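Onstead Holiday Cottage: Changeover and Safety Check
Wednesday, January 9, 2019
Let since last visit: Christmas and New Year parties

Smoke alarm, landing: PASS
Loud enough to bring the sheep to the fence.

Smoke alarm, kitchen: FAIL
Found in the drawer with the tea towels, battery out. Somebody likes their toast dark. Refitted, new battery, tested.

Carbon monoxide alarm: PASS
In date. Please stop hanging tinsel from it.

Fire blanket: PASS
Still in its packet. It had been moved behind the bread bin, now back on its hook by the door.

Wood burner and flue: ACTION
Swept in December, certificate in the folder. Door rope is fraying on the hinge side. Guests have been burning wrapping paper in spite of the notice, which they may also have burned, as it has gone.

Electric heater, back bedroom (Astari): FAIL
Scorch mark on the plug. Taken out of use and put in my van so that it can't creep back in.

Stairs and handrail: PASS, just
Bottom bracket tightened again. It needs a longer screw and a better wall.

Hot water at bath tap: ACTION
Far too hot. Thermostat turned down, please recheck next visit. The label on the tank says "do not touch" in at least two people's handwriting.

Crockery and glassware: PASS with comments
Chips and cracks go in the bin, even if the pattern is nice. Two tumblers thrown out. The flowery plates are for using, and the owner would like it known that they are not ashtrays.
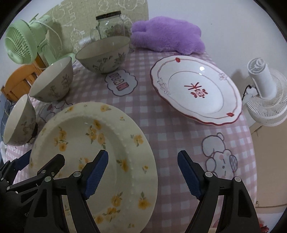
Table china: yellow-flowered plate and the oval server with the dark red edge.

Kitchen knives: PASS
All present and all blunt. I'm told this is not a safety feature.

Outside steps and path: ACTION
Moss on the top two steps. Grit bin contains one trowel and a crisp packet. Kaimal quoted £200 for cleaning and a delivery of grit, and I would take it before the frost does.

Key safe: PASS
Code changed from 1420, which half of Undenska Lane seemed to know.

Next check: before the half-term let, heater replaced by then please.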